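## Chapter 4: Buying a Hand-Held Gripper Kit

Before you start: read the parts list at the back. Bring the Jultix kit to the bench, one between two.

Most of this book is about arms. This chapter isn't. A hand-held gripper is the cheap end of the trade, no motors in the shoulder, no cage, you carry it to the job yourself. Plukwood sell one, Kopecký sell another, and the Jultix sits between them on price. We use the Jultix all through, mainly for its fingers, which come off with one key.

What to look at when a kit is on offer. Finger shape. Pad material, and what a spare set costs. Where the threaded inserts are and whether you can get a driver in. Weight in the hand after 16 minutes, not after one. The sales sheet gives pad life as 800 grips; treat that as a starting point and check it yourselfs.
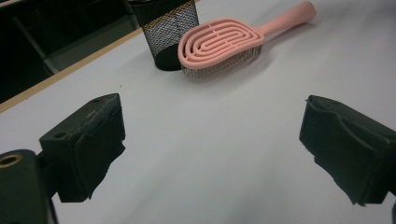

*Fig. 4.1 Fingers open, hairbrush and mesh pen holder ahead. Note the frayed pad edge, right finger.*

Worn pads matter more than new buyers expect. A brush like the one in Fig. 4.1 has a long tapered handle and an open, slotted head, so where you close on it changes the grip alot. Try the handle first. Then the head. Write both down.

The Irkach workshop ran 19 household objects with each kit and their table is on page 71. Don't read it yet. Do Exercise 4.1 first, then compare.

### 4.1 Fingers and pads

Start with the fingers off the tool and flat on the bench, pads up.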